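Box set of an old variety series: are the songs cut on the Zilstead discs?

Posted in Television > Classic and archive

stekum_viewer
I am thinking of buying the Zilstead set of The Inau Hour, the variety series that went out on Sunday evenings. I had the old Zapata tapes years ago and they were badly cut. Most of the guest singers were gone and the sketches ran straight into each other with no applause in between. The listing for the new set says "complete broadcasts" but it also says "some music may differ", and I can't see how both are right. It is 799 crowns where I live, so I would like to know before I order. I wrote to the shop in April and had no reply.

I mainly want to know about the first series. I watch in the bedroom on a small set, so picture quality matters less to me than having the whole programme. 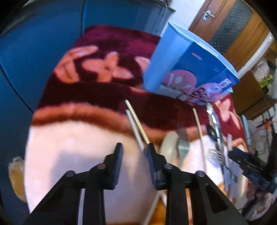
The maroon floral blanket on the bed.

Does anyone own it and can they compare? I would also like to know if there are subtitles, as the sound on the tapes was poor.

lampglow
I have it. There are 6 discs. The first series is complete as far as I can tell, including the opening number and the closing medley, which the tapes never had. The running time on most episodes is longer than the tape version, and you get the sponsor's announcement before the second half.

The music note refers to the second series. In two of those episodes a guest's song has been replaced by an instrumental, and you can hear the join because the audience noise drops out. They could not clear the rights, according to the booklet. The sketches are not affected.

Subtitles are on discs 1 to 5 only. The last disc is interviews and a rehearsal reel and has none. The sound is better than the tapes but still mono, and the host is hard to follow when the band is playing behind him.

Check the case before you open it. The early pressing had two copies of disc 3 and no disc 4. Mine was replaced without any trouble but it took three weeks.

oldaerial
never saw the point of these sets, half of it is on the repeats channel anyway. wait for a sale

Stekum Library Desk
The library at Stekum has a lending copy if you want to try it first. It is the corrected pressing. The loan is two weeks and there was no waiting list when we checked on Tuesday, August 29, 2023. Ask at the desk, as the discs are kept behind the counter and only the empty case is on the shelf.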